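Right, the play kitchen corner is finally getting sorted. I've been putting it off since before Christmas and on 24th January I ran out of excuses. Thread, because I have opinions about toy food now.

First job was tipping every tub out. The toy library in Clendham lends out kitchen sets in bags, and after a year of toddlers the bags mean nothing. Bread in with the teacups, teacups in with the dinosaurs!

The catalogue says we own 396 bits of pretend food. I'm not checking. I believe it, my knees believe it.

Second job was deciding what a "set" is. Hervé Hoarau (he did this before me, bless him) sorted by colour, which looked gorgeous and was useless the minute a child wanted to make soup.

So I've gone by meal instead. A pot, a few vegetables, something to stir with, done. One bag, one dinner. I've got 15 bags made up so far and a floor I can nearly see.

I do the working out on the big table, the brown one with the blue tape squares. Pot in one square, veg in another, have a look, swap things about.

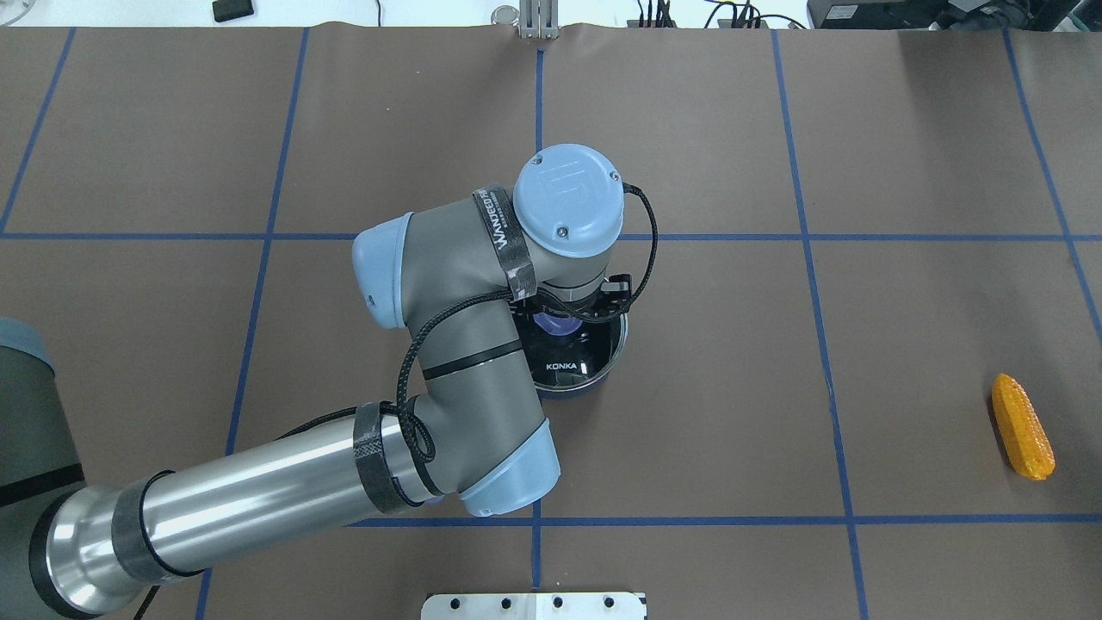 Corn is the star of every bag, by the way. Kids go for it before anything else, I think it's the bumps. My niece used to run her thumbnail along one for the noise and it drove my sister up the wall.

Pots are harder. Toy ones are so light they tip over as soon as anything goes in, so I'm all for a proper one from a real kitchen if it's small enough to carry. Charity shops are full of them. Check the handles for wobble, and leave the glass lids behind.

Someone asked about washing. Warm water, washing-up liquid, old toothbrush for anything with a texture, then a towel overnight. Don't put the hollow ones under — they fill up through the seam and dribble for a week.

Still to do: the Bekari tea set (two saucers short), labels for the bags, and a sit down.

Also if you borrowed the Wivley picnic basket in April, we would love it back. No fines, no questions, there's a tin of biscuits in it for you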